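Bin picking: what our student team did this term
Speaker notes, Jarlath Cullinane, Collwood robotics club

Slide 1. Say hello, say who is in the room from the team. We are a student club, and this was our first project with a full-size arm. Before this we only built small wheeled robots for the Drellgate contest.

Slide 2. The task. A mixed set of objects goes in a metal bin. The arm has to take them out one at a time with no help from us. We called the project Serrano. Explain that the rules let us pick our own objects, and that we went for awkward ones on purpose. Clear glass is hard for the depth camera. Shiny metal under it makes things worse.

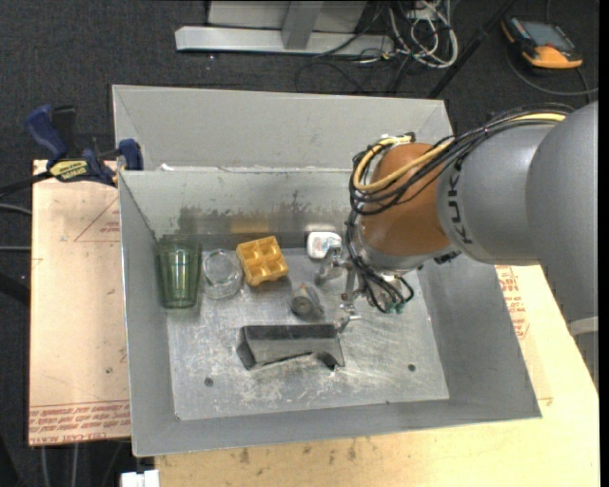 Slide 3. How we worked. Two students on grasp planning, two on vision, the rest on testing. Every test run had 6 objects. We wrote down each grasp and why it failed. Mention that the log was on paper until April and that typing it in took a whole evening.

Slide 4. Results. We logged 93 grasps in the last round and 18 of them failed. Most failures were on glass or on things lying close to a wall. Pause here, people usually want to ask about the walls. Short answer: the fingers need room on both sides, and we had no move for pushing an object away first.

Slide 5. Next year. Add the push move. Try the Cirkska planner again with a slower approach. New members are welcome, sign-up sheet is by the door.

Leave ten minutes for questions.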